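Projects > Pickering Community Fridge > Updates for funders

Filed under: Food Sharing, Grant Reports

Second progress report, Pickering Community Fridge

Hi all at Gerkero,

You asked for something short and readable this time, so I'm skipping the template and just telling you how it's been going. The spreadsheet went over separately and it has every receipt in it, including the one for the extension cord I argued with myself about.

The big number first. We've spent $1,181 of the $1,481 you gave us for this stage. Most of that went on electricity, cleaning supplies, food-safe tubs and the new sign for the side door (the old one faded so badly that people were walking right past it). What's left is set aside for winter, when the heater in the entryway has to run or the lock freezes. I'd like to carry it over if that's okay with you. I know the agreement says to ask in writing, so please count this as me asking!

Hours have settled down. We tried being open all day back in the spring and it was too much, with food sitting out of date and no one on hand to check it. Now we open at 4 p.m. and close when the library next door closes, and Wednesday runs later for people coming off shift. I was worried we'd lose folks with the shorter day, but the sign-in clipboard shows 131 visits for the month, our best so far. Not everybody signs, so the real figure is higher, and I'm not going to guess how much higher. 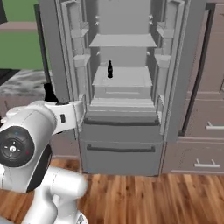

Donations are still lumpy. Wurnari, the bakery, brings bread most evenings and has been wonderful about labeling it. Produce is harder. Growers in Flultasside had a rough, wet start and we saw hardly any greens until July, then so many zucchini that I was leaving them on porches. I've started a text list so that when a big load comes in we can get word out the same day. There are some 30 people on it, and it already saved a whole delivery of peaches.

Now the part that didn't go well. We promised you a recipe swap and a monthly cooking class, and we've held one class. One! It was a good one (bean soup, very full room, a lot of garlic), but the church kitchen we were counting on raised its rental rate and I hadn't budgeted for it. I've asked the school about their home ec room and they sound willing, only they need proof of insurance and our policy doesn't cover off-site events yet. The new quote should come in by November. If it's too high, I'd like to talk with you about turning the class money into printed recipe cards, which people keep asking for anyway.

Food safety is fine. The county came by, looked at our temperature log and asked us to write the dates bigger on the tubs. We bought fatter markers.

Next up: getting the recipe cards drafted in Spanish as well as English, sorting out a backup key, and finding someone with a truck for Saturday pickups. My hatchback smells like onions and I think it always will.

Call me any afternoon if you want to go over the numbers.

Comments

peachcobbler_fan: I got the text about the peaches and made two pies. Please keep the list going!

Flultasside grower: Sorry about the zucchini. Squash is next, be ready.

northend mom: Would love the recipe cards. Could you do a few that only need a microwave?

gwl: Is the side door okay for a wheelchair? The front one has a step.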